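Perotix club talk, Prultetska open evening
October 24, 2020
Speaker notes, my copy (please don't print these for the handout!)

Before I start
Water. Clicker in right hand. Check that the second screen is mirrored and not extended, like it was at the rehearsal when everyone read my notes over my shoulder. Demo clip is in the backup folder if the network goes down.

Slide 1: Hi, who we are
Welcome everybody. We're Perotix, the robotics club, and I'm in my second year with it, which makes me one of the old people. Say how long this is going to take (40 minutes with questions, and I'd love questions in the middle too, just wave at me).

Ask: who has packed groceries this week? Hands up. Okay, so you all know how to do the thing we've been trying to teach a machine since January. Wait for the laugh. If there isn't one, move along.

Slide 2: The assignment
The Simari challenge is a student contest. Teams get a pile of packaged food and a tray, and the arm has to pick things up off a table and put them away neatly. Neatly is most of the score! Dropping a bag in upside down gets you something, but not much.

We call our project Erdős because it works through a lot of other people's efforts before it does anything of its own. (Math people will like this. Pause for the math people.)

Our group picked hot pot shopping as the theme. Partly it's that we were hungry at the meeting where we voted. But it's also a really good mix of packages: big floppy bags, frozen stuff, stand-up pouches, tiny snacks. Boxes would have been so much easier, and last year's team did boxes, and I'm a little jealous of last year's team.

Slide 3: Showing the robot how
So how do you teach it? We could write down every move. Go left this far, go down this far, close. The first version of Erdős was written that way and it was fine until somebody bumped the table.

What we do now is show it. We hold grippers in our hands, same kind of fingers the arm uses, and we do the job ourselves over and over. Every pass gets recorded. Then the learning program goes over all of it and tries to work out what we'd do next.

Hold up the spare gripper here. Open and close it a few times, people like that. Point out the foam on the pads. Hard plastic against slick wrappers was a disaster, and we switched to foam after a very sad afternoon with a bag of noodles.

Slide 4: The smallest thing on the table
Everybody expects the big bag to be the tough one. For us it's the flat little snacks, the kind with one piece of something marinated inside a clear wrapper.
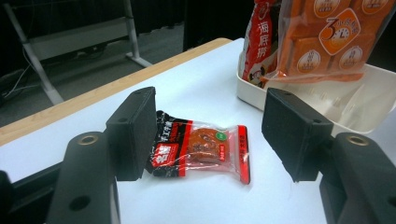 You've got almost no height to work with. Come in too high and the pads close on air. Come in too low and you push into the table, and then the whole arm complains and stops. When I do it by hand I don't think about any of that, I kind of scoop, and it took me weeks to notice I was scooping. My first recordings were useless for that reason, I was doing something a little different every time and couldn't have told you what.

Our fix was boring. We agreed on one way to come at a flat packet: open wide, straddle it, go down slow, close slow, lift. We practiced it until we all did it the same way. I taped the steps to my locker, which my friends thought was hilarious.

Other thing about shiny wrappers: glare. If the overhead lights hit the crinkly end of the packet, the program gets confused about where the edge is. We recorded under different lights on purpose after that, so it would see the bad cases too. (If someone asks why we didn't just buy matte food, smile and say the rules don't allow it.)

Slide 5: Numbers, quickly
Don't read the whole chart out loud!

We have 1,512 recorded passes as of this week. It sounds like a lot until you hear that a good part of the early ones got thrown away. One session gives us about 7 usable ones if people are tired and a whole lot more if they're fed, so we started bringing food that wasn't part of the project. Very important rule: the project food and the eating food live on different shelves. We learned that rule the way you'd guess.

Mention that the five of us take turns. One group holds the grippers, the others watch the screen and reset the table between passes. Resetting is the dull job. I've put the same bag back on the same table so many times that I could draw the label from memory.

Slide 6: Two hands are better, and also worse
Switching to two grippers was my idea, so I get to take the blame for the month it cost us.

With one hand you plan one thing at a time. With two you can start on the flat frozen pack with the left while the right is busy at the tray. It feels natural for about a minute. Then your hands want to cross, or you reach for the same thing twice, or a cable catches on your sleeve and drags something along with it. Tell the cable story if there's time. Short version: noodles again.

The standing-up rule is the other fun one. Pouches are supposed to end up on their feet in the tray, against a side so they don't slump. One gripper can put it there, but the second one is what keeps it honest while the first lets go. We still lose one now and then when the let-go is too quick.

Click to the workstation and give people a good few seconds with it before talking again.

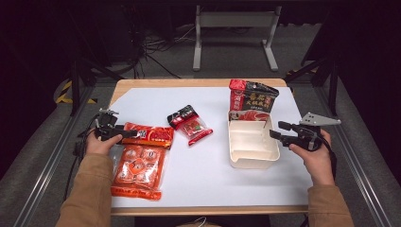
Slide 7: What Erdős can do today
Play the clip. Don't talk over the clip! I always talk over the clip.

After the clip: it's slow, I know. We slowed it down ourselves after the first practice round, when it threw a pouch. It does the big bags well. Fish balls it likes, they're flat and stiff and the label is easy to find. Snack packets are hit or miss, and I'd rather say so now than have someone ask for a live demo with one.

Slide 8: What's left before Simari
Still on our list: let go more gently, quit picking favorites (it goes for red packages first and we aren't totally sure why), and cope with a tray that's been turned sideways. Also get a longer cable. I've asked for the longer cable at every meeting and I'm asking again tonight in front of parents.

Slide 9: Come join
You don't need to know how to code. I didn't. Half of this is having steady hands and being willing to do the same small thing again, and then arguing kindly about whose way was better.

Sign-up sheet is by the door. Spare gripper stays on the front table, so come up and try lifting a packet with it. Questions!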